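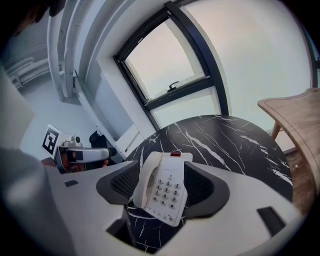

Corded desk phone, white, with a twelve-button keypad.

Support > Skindico Reading Log > User Guide > Section 6

We use cookies to remember your language and display settings. Accept | Manage settings

Section 6: Setting up shelves and bringing in your book list

Complete Section 5 (Creating your reader profile) before you start. You will need your profile password and, if you are bringing in an existing list, a copy of that list saved on your computer as a CSV file.

6.1 Create your shelves

A new log has three shelves: Read, Reading and Want to Read. These can be renamed but not deleted. You can add as many of your own as you like.

1. Open the log and select Shelves from the left-hand menu.
2. Select Add Shelf.
3. Type a name. Names can be up to 77 characters long, including spaces.
4. Choose a colour for the shelf label.
5. Choose an order for the books: by author, by title, by year published or by date finished.
6. Select Save.

Note: A book can sit on more than one of your own shelves, but on only one of the three standard shelves. Moving a novel from Reading to Read takes it off Reading and asks you for a finish date. Leave the date blank if you don't remember it.

6.2 Bring in an existing list

The log accepts lists of up to 2,000 books at a time. Split longer lists into separate files and bring them in one after another.

1. Check that the first row of your file has column headings. Title and Author are required. Year, Rating, Date Finished and Notes are optional.
2. Go to Tools, then Import List.
3. Select Choose File and find your file.
4. Match each of your headings to a field in the log. Set any column you don't want to Skip.
5. Select Preview. The first few books appear as they will look on the shelf.
6. If authors and titles are in the wrong columns, select Back and match them again.
7. Pick the shelf the books should go on.
8. Select Import and leave the window open until the message "List added" appears.

Caution: Import cannot be undone in one step. If you put a large list on the wrong shelf, you will have to move the books using Select All, which also picks up anything that was already there. Make a backup first (see 6.5).

6.3 Editions and duplicates

If you own two copies of the same classic, or have read it in more than one translation, the log treats them as separate editions of a single work. After an import it shows a list of possible duplicates.

- Select Merge to keep one record. Notes from both are joined, oldest first.
- Select Keep as Editions to hold both under one title. Each keeps its own rating and dates.
- Select Ignore if the books only share a title.

Note: Rereads are not duplicates. To record one, open the book and select Add Reading. The yearly total counts each reading unless you turn this off in Settings.

6.4 Series and reading order

1. Open any book in the series.
2. Select Series, then New Series, and type the series name.
3. Enter the book's number. Decimals are allowed for novellas that fall between two novels.
4. Repeat for the other books, choosing the series name from the list.

Omnibus volumes take a range, such as 1-3. Do not enter the books inside an omnibus separately unless you want them counted separately.

6.5 Back up the log

1. Go to Tools, then Backup.
2. Choose a folder outside the Skindico program folder.
3. Select Back Up Now.

Covers are not included unless you tick Include Covers. With covers the file is much larger and the backup may take several minutes.

6.6 Messages you may see

Message 357, "Heading not found": the Title or Author heading is missing from your file. Add it and try again.

"Date not recognized": use day, month, year in that order, or the year alone.

"Shelf in use": the log is open on another computer. Close it there and wait a minute.

Related pages
Section 5: Creating your reader profile
Section 7: Ratings, reviews and private notes
Sharing a shelf with a Vammont reading group
Printing a shelf list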